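Can I put a hot pan straight on an oiled table?

Posted by mapleandmud, December 24, 2024

Hi all, I'm feeding the whole family tomorrow and I just finished oiling our old table with Nodosel (the clear one, two coats). The can says it's fine for everyday use but says nothing about hot dishes. I've got a big cast iron roaster and not nearly enough trivets. Do I need to worry? And how long should the second coat sit before I even put a cloth on it? It still smells a little.

hayat_kitchen
Please don't put the roaster right on it! I did that with a casserole the first year we had ours and got a big cloudy ring that stayed there till spring. Fold up a couple of dish towels, or use a cutting board, that works great. Cork mats are cheap too if any store near you is still open. I'd skip the plastic tablecloth for now (the kind with the fuzzy back), mine stuck to a fresh finish and left little bits of fuzz all over, what a mess. A plain cotton one is ok.

Genow60
depends on the oil. mine was ok with mugs, never tried a pan

slowsander
I've used a few different oils over the years and they all want more time than you think. If you can still smell it, it's still curing. You can eat at it, just go easy - wipe spills right away, no soaking wet sponges, nothing hot without something thick underneath. I gave mine a couple of weeks before I trusted it with a teapot.

If you do end up with a white mark, don't panic. Let the table rest a few days first, then try a bit of fine steel wool with a dab of the same oil, always going with the grain. Wipe off every bit you don't need. Oh, and spread the oily rags out flat outside to dry, don't leave them balled up in the trash! They can heat up and catch fire by themselves. I keep an old metal paint can full of water for mine.

Bare wood with a low sheen is worth the fuss in my book. I had the shiny stuff on our last table and every scratch showed, so I went back to oil and haven't missed it.
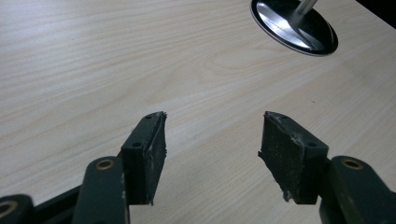 Vorkberg Community Help - Home Repair & Woodwork Team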